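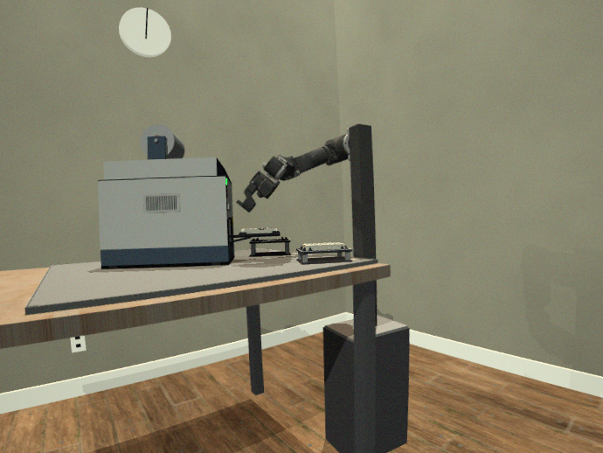 Trilley Bench from Funiseo puts plate handling on one small table

December
By Marjorie Hollis, Funiseo

I've been wanting to write this one for months, so forgive me if I go on a bit. Trilley Bench is open for orders! It's our kit for labs that run plates every day but don't have the space (or the money) for a big enclosed line.

You get a post-mounted arm with a gripper, a set of plate stands, the table with its gray work panel, and the software that ties it all together. You bring your own instrument. We've written drivers for sealers and readers with a slide-out carrier, and if yours isn't on the list, send us the model and we'll tell you straight whether we can support it.

The part I like best is the simulator. Before we ship a single bolt, we build your cell on screen, with your instrument and your stands where you want them, and you can run the arm through your whole routine. Move a stand, try it again, move it back. Our first customer, the assay group at Fairclough, ran 921 simulated transfers before their kit left our shop, and they changed the layout twice along the way. Since then the real one has moved 3,467 plates for them.

"I was ready to hate the setup, and I had it going before lunch," says Joanne Holroyd, who manages the Fairclough lab. "I still wish the stands came in a taller version."

(We heard you, Joanne. Taller stands are on the way.)

Every kit includes 5 simulator seats, so the people who'll be using the bench can all practice on their own computers. We're building 80 kits in the first run, and orders ship in the order they come in. Vositska is handling installation and training, and their folks will also come back out if you swap instruments later on.

If you'd like to try your own layout, write to me and I'll set up a session. Bring your table measurements and the manual for your instrument, and leave an hour free, as people tend to keep fiddling!

Recent news
Plate stands now sold separately
Simulator update: faster layout saves
Funiseo and Vositska team up on training

Contact: Marjorie Hollis, Funiseo press desk | © Funiseo | Back to top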